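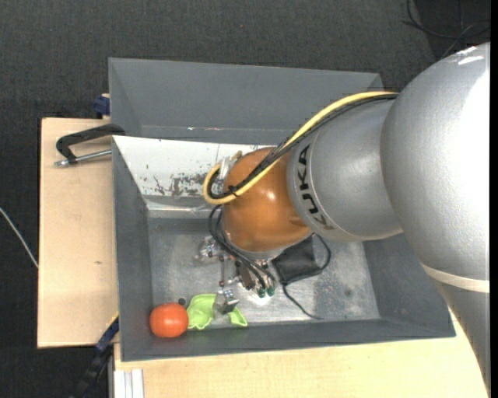
Returns and Sorting, Garkley Distribution Center

New bins in use on the returns line
25 August 2021

The returns line has gone over to dark gray rectangular bins for all small and soft items. The changeover began in July and the last of the old crates left the building this week.

Returned goods are now tipped straight into the bin and picked out one piece at a time. Items that can be sold again go to Okum packing at the north end. Anything crumpled, such as the light green piece lying against the side in the picture, counts as a soft item and stays on the line until it has been checked and given a code.

"The old crates had slots in the sides and things got caught in them," said Philomena Hayes, who runs the early shift. "We were stopping to pull out straps and labels."

The line handled 1,433 returns in the first full week with the new bins. Haris Vidmar in planning expects that to go up in the fall, when the Schwaiger account moves over from the other site.

Each bin holds up to 12 kilos. Please do not stack full bins more than two high, and keep glass and liquids out of them. Those still go to bench 7.

Spare bins are kept behind the label printers. Cracked ones should be set aside with a red tag for Meinrad Koller. Questions about item codes go to Boris Vlachou, as before.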